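Student Projects > Minano Workshop > Notebook > Kitchen Task Entry

Last updated: January

January, 4:10 p.m. Entered by Brahim Tawfik

Purpose of the session: to continue work on the table-clearing task for the student project course, and to settle the order of operations before the spring demonstration. The task sheet calls for both arms to be in use, with plates handled at the dish rack and the toaster oven included in the later stages. The Velex group had the bench until noon. Our session began after the arms were returned to their rest positions and the log was signed over.

Joint limits were checked first. The left arm had been reporting a small offset at the wrist since the previous entry, and the students were asked to repeat the zeroing procedure before any object was placed on the mat. The offset was cleared on the second attempt. The value was recorded in the Plakmont log and should be compared at the start of the next session. If it returns, the arm is to be taken out of use until the wrist has been inspected.

The students then moved to plate handling. It was agreed that a plate should be gripped at the rim, with the fingers closing slowly, and that the speed limit should remain at its lower setting whenever both arms are active.

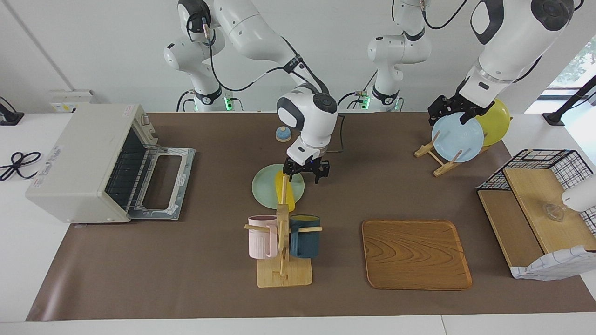
Discussion turned to the dish rack. The slats are angled, and a plate approached from directly above does not meet them squarely. One student proposed tilting the wrist before the descent. A second preferred to keep the wrist vertical and to shift the rack on the mat. The first proposal was adopted for the present, as the rack position is fixed in the task sheet and a change would require approval from the course office.

The control loop was left at 8 milliseconds. The gripper timeout was raised to 2000 milliseconds so that a slow close is not reported as a failed grasp. Both settings are saved under configuration 329. Earlier configurations should not be overwritten, including those from the Chevalier trials, which are still needed for the written report.

Open items:

Mug handling has not been assigned. The mug tree remains part of the layout and should stay there.

The toaster oven door is to be treated as an obstacle in the planner whenever it is open. The present model has it closed.

Students are reminded to enter their own notes before leaving the workshop. Entries made from memory the following day have been over-general and of little use in grading.

Bench released at 6:30 p.m. Emergency stop tested, power off at the main switch.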